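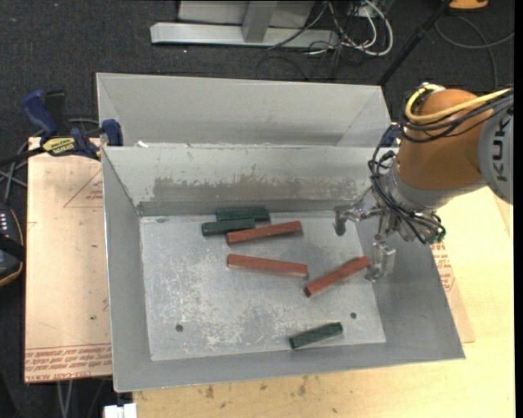
Can the Wirberg bin-picking kit be bought without the arm?
The kit is sold both ways. Order number 706 covers the gripper, cabling and software license for customers who already have an arm. Order number 900 adds the arm and controller.

What the kit is for
Picking rigid parts from an open metal bin, where parts lie at different angles. Blocks and bar stock are the usual starting point.

Ordering
Lead time is 7 weeks for the kit alone. Setup at your site is quoted separately. Send part drawings and bin dimensions to Pushpa Dhillon in sales before you order.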